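Grokik (the film series)

Grokik is a series of low-budget superhero comedies set in the made-up harbor city of Skernlow. I've been keeping this page going for longer than I care to admit, and I last gave it a proper scrub in December 2021, so if you spot something that doesn't match your copy of the films, you may well be right and I may well be tired. I'll try to keep my opinions out of the plot sections. I won't manage it everywhere.

Overview

The films follow a villain, which is the first thing people get wrong when they look the series up. Grokik is the bad guy! The hero is called Tillman, and he wears a gray raincoat and mostly arrives after things have already blown up. Grokik is a retired stage magician who decides to rob the city by making its citizens laugh so hard they can't call the police. It's a silly idea and the first film plays it completely straight, and that's where nearly all the good jokes come from.

There are 8 films if you count the television one. I count it. Plenty of fans don't, mostly over the musical number on the ferry, and the arguments over that go on forever.

Production

The series was made by a small studio called Urnance, which had done furniture commercials and one very slow ghost story before this. The first film was shot in 30 days, nearly all of it at night, in a closed-down ferry terminal that the crew dressed up as a bank, a courthouse, a hospital and Grokik's own hideout. If you look at the floor you can tell it's the same building every time (I can't stop seeing it now, sorry if I've ruined it for you too).

The costume is probably the best-known part. Grokik wears a green tailcoat with one sleeve longer than the other, and the long sleeve is where he hides his tricks. The coat was so heavy that the actor could only wear it for short stretches, so in a lot of the wide shots it's a stand-in walking around with his back turned. In the second film they made a lighter version and the color came out a bit bluer. Fans call the two coats Wet and Dry. I have no idea where that started.

The effects are mostly things a real magician could do. Cards, coins, scarves, a rope that comes apart and goes back together. The linking trick in the bank scene was done live in one long take, and it's the bit I always show to friends who say they don't like superhero movies.

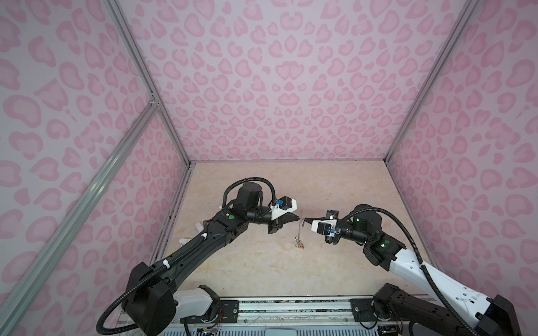
Thin wire, held between two grippers.

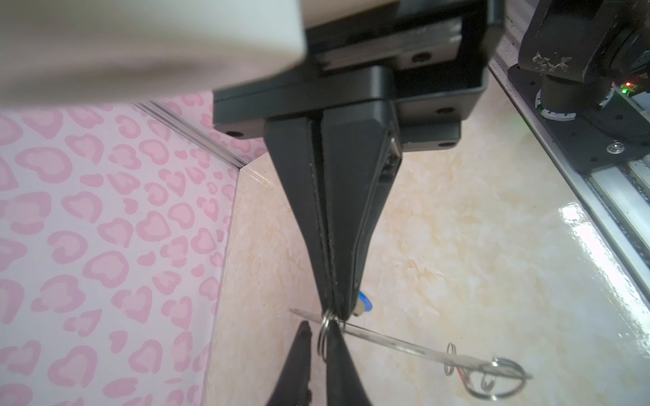
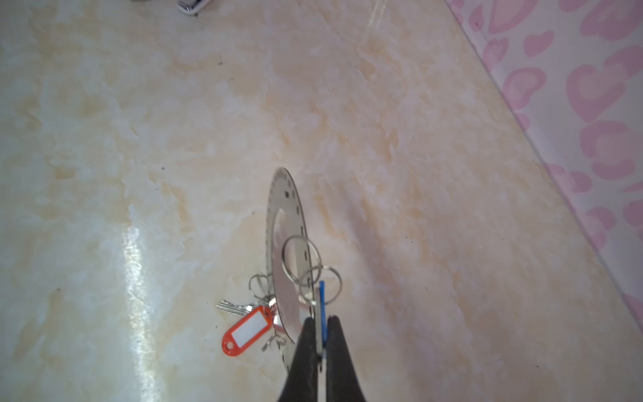 After the first film did well the money went up, and so did the number of explosions. The third film has a chase across the roofs of Skernlow with 400 extras down in the street, all laughing, and you can tell that some of them have been at it for hours. It's a bit creepy to be fair, and I think it's the scariest thing in the whole series, even though it's meant to be the funny part.

Plot of the first film

Grokik loses his regular show when the theater is turned into a parking garage. He finds an old joke written on the back of a poster, and whoever hears it laughs until they fall down. The audience never gets to hear it. Every time somebody tells it a truck goes past, or a door slams, or the movie just cuts to a seagull. He robs the bank, then the courthouse (why does a courthouse have cash? don't ask me), and then he goes after the mayor.

Tillman can't be affected because he doesn't get jokes. That's his whole power. He stands there in the raincoat while Grokik tells it to him again and again, slower each time, explaining the wordplay, and finally Grokik sits down on the courthouse steps and cries. I've seen it more times than is healthy and that scene still gets me. He gives back the money and Tillman drives him to jail, and on the way they stop for soup.

Humor

People usually file these films under dark comedy, and I'd go along with that for the first four. The jokes are about being old, being broke, being forgotten, and now and then about funerals. The later ones lean a lot harder on people falling into the harbor. My little cousins much prefer those, so there's clearly a crowd for it.

A lot of the lines have become things fans say to each other. The big one is "Mind the sleeve," which Grokik says before every trick. "I had soup" is the other, and it makes no sense at all unless you've seen the ending.

Reception

The first film opened in February on very few screens and spread by word of mouth. At its widest it was playing in 600 theaters, pretty amazing for something shot in a ferry terminal. Reviewers liked the lead performance and were less kind about the sound, and I have to agree with them there, as the first ten minutes are awfully hard to hear. The home version is cleaned up and I'd go with that one.

The fifth film is the one everybody skips. Grokik gets a nephew in it. I'd still say watch it once for the scene in the elevator, then go straight on to the sixth, where the nephew has moved away and isn't brought up again.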